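Progress report to the Sornden board, March
Prepared by Teresa Głowacki

Work on the Priro slot title continues, though I would not call it on track. The studio says the base game is finished. What we were given is a build with all five reels spinning and a free spins round that triggered twice in 611 test spins. Edmund Duda puts this down to variance. I have asked to see the maths sheet and am still waiting.
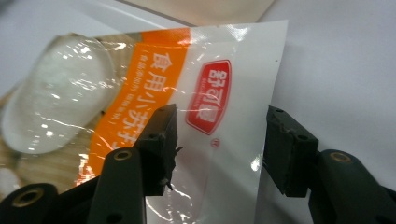
Printed food package held in a gripper

The colour scheme was changed again, at our cost. Sachiko Amano's notes favour the old one, and so do I. The claim that brighter symbols keep players longer came with no test behind it, and I would not pay for a third version on that basis.

Licensing is a bigger worry. Dariusz Bednarek tells me the Gajdoš lab will want at least 1000 logged bonus rounds before it looks at the return figures. At the present trigger rate that is a lot of spinning, and the studio's schedule has no room for it.
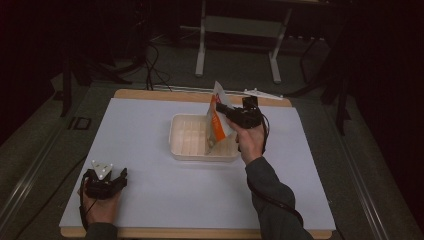
Pouch and ribbed tray on the white work surface

Spending is within the grant, mainly due to the sound work not having started. I recommend holding the next payment until the two overdue items, the maths sheet and the paytable, have reached Pradeven for review.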